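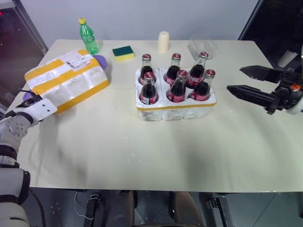 A padded package with its shipping label, taped both ways.

Motor racing should stop adding rounds. The Wurkico series ran 17 this year and wants 20 next season, with new dates at Usberg and Filava. The drivers will cope. I am less sure about the mechanics, who pack up on the night of one race and unpack two mornings later for the next.

More rounds also make each one matter less. When Siliņa hosted one of only six, a bad qualifying lap could cost a title. Now there is always another weekend to put it right. 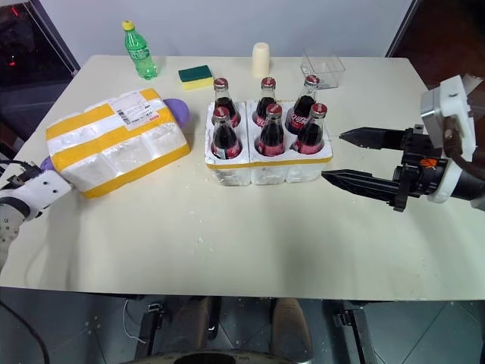
What I would cut

Drop the back-to-back rounds first, and end the season before November. The organisers say 30 cars need the income to stay on the grid. Perhaps they do - but ticket prices at Usberg have already gone up, and the stand at turn one was half empty when I went. I would pay more for a shorter season.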